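Part 4: Setting up the table and recording your first moves

If you've followed along from Part 3, your Flasulance arm is screwed together, the servos have their numbers and the power supply has been tested. Good on you, that was the fiddly bit! Now we get to put it on a proper table and give it something to pick up.

I'm writing this from my own build at home, with corrections from Pui-shan Chou and Domingo Quiroga, who both built theirs at the Edcombe workshop and hit different snags from mine. Where we disagree I've said so.

4.1 Choose your spot

You want a solid table and a bit of clear space in front of the arm. A plain wall behind helps as well – the first time I tried this I had a bookshelf in the background and the camera software went looking for edges in every single spine. If there's a window nearby, do your sessions at the same time of day. I record at 2 in the afternoon and leave the blinds alone.

For things to pick up, start with one cup and one small toy brick. The cup teaches you reach and the brick teaches you patience.
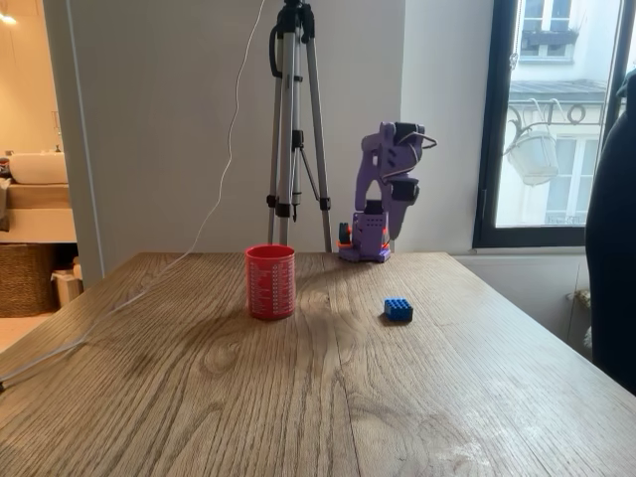
4.2 Clamp the base

1. Unplug the power supply. Yes, even if you're only moving it a few centimetres.

2. Slide both clamp brackets over the edge of the table and line them up with the outside of the base. The orange pieces go on top.

3. Do up the orange knobs underneath a bit at a time, swapping from side to side. If you crank one right down first, the base twists and you'll be chasing a lean for the rest of the evening (ask Domingo).

4. Push the turret with your palm, left and then right. If the base creeps, back everything off and start step 3 again.

Caution: Finger tight only. The knobs are printed and the threads will strip. Valentina Fuentealba's original parts list on the Valdebenito forum has metal ones if you'd like to swap them, and I probably will at some point.

Note: On an old or soft table, put a scrap of cork under each bracket. I used a cut-up coaster.

4.3 Run the cables

1. Plug the servo lead into the Cimano board before you plug in the power.

2. Leave a loose loop at every joint. Move the arm by hand through its full range and watch the wires as you go. Any wire that pulls straight needs more slack.

3. Keep the camera cable outside the arm's reach. Mine comes down from the tripod in a big lazy curve and goes off to the side, and a bit of tape at the table edge stops it wandering.

Caution: Never bend the arm by hand with the power on. The servos fight back and you can chew up a gear in no time. I've bought replacements twice now.

4.4 Set the rest position

The rest position is where the arm goes when you press stop, so it's worth getting right. I like mine folded back with the gripper hanging down, high enough to clear whatever is on the table.

1. With the power off, fold the arm up until it looks comfortable.

2. Hold it there, switch on, and press Save Rest in the software.

3. Check the numbers. On my build the shoulder reads 2000 and the elbow reads 3000. Yours will be different if your servo horns went on a tooth over, and that's fine as long as they come out the same every time you check.

4. Send the arm out and back a couple of times, with your hand near the switch.
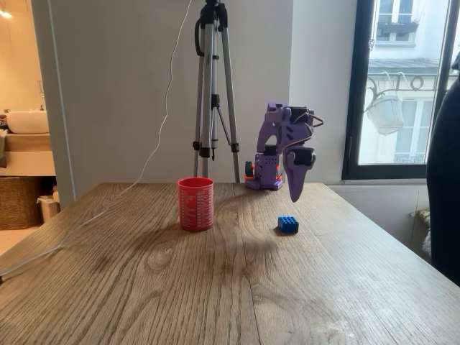

Figure 4-2. Gripper hanging clear of the brick, with the cup off to the side.

If the gripper sags when you let go, go back to Part 3 and look at the shoulder servo screw. Pui-shan reckons you should put a dab of thread locker on it from the start. I didn't, and mine has been okay since September, but she's built more of these than I have.

4.5 Mark your start points

You'll be putting the same object back in the same place over and over, and guessing by eye doesn't cut it. So draw on the table! Stand the cup where you want it, trace the bottom, and use that circle every time.

1. Pick a point the gripper can get to without the arm going completely straight. A fully stretched arm gets wobbly and loses its strength.

2. Trace lightly with a soft pencil.

3. Move the arm out to the mark slowly, and look down on it from above to see whether the jaw lines up. 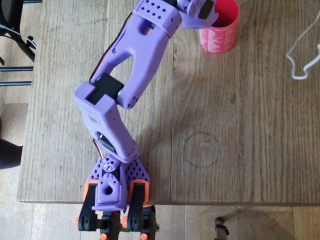
I do this check from both sides as well, because looking from only one angle has fooled me plenty of times. If the jaw lands to the left or right of where you want it, adjust the base turret first and leave the wrist alone until that's sorted.

4. When you're happy, save the position with a name you'll recognise later. "Cup1" is fine. "Test" is not, and I have a whole folder of those.

Note: Aldana Rivadeneira uses masking tape for her marks, which is kinder to a good table. The edges do curl up after a while, so replace it when it starts catching on the brick.

Next up is Part 5, recording a full pick and place. Switch off at the wall before you leave the table.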